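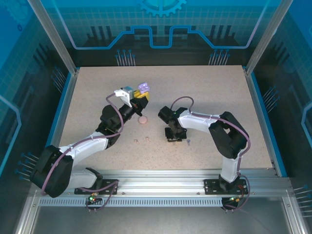 Kobori Play Pieces, Mixed Bag
Item no. 2627

Spare plastic pieces for sorting, stacking and table games. Every bag is made up by hand from our loose stock, so shapes and colours vary. You will normally get studded blocks, flat discs, small hooks and pegs. If you need one colour only, write it in the order notes and we will do what we can.

Blocks in the mixed bag fit each other but are not sold to match other makes. Discs have no studs and are meant as counters or bases. The pegs are very small and should be kept away from children under three.

Weight per bag: 471 g
Pieces per bag: over 29
Storage: drawstring bag included

Wash in warm water with a little washing-up liquid and leave to dry on a towel. Do not put in the dishwasher.

Also available: Kobori Blocks Only (item no. 521), Istetti sorting tray with lid.

Questions about stock or colours: Orvokki Tikkanen, orders desk.

Page last changed 2018-02-26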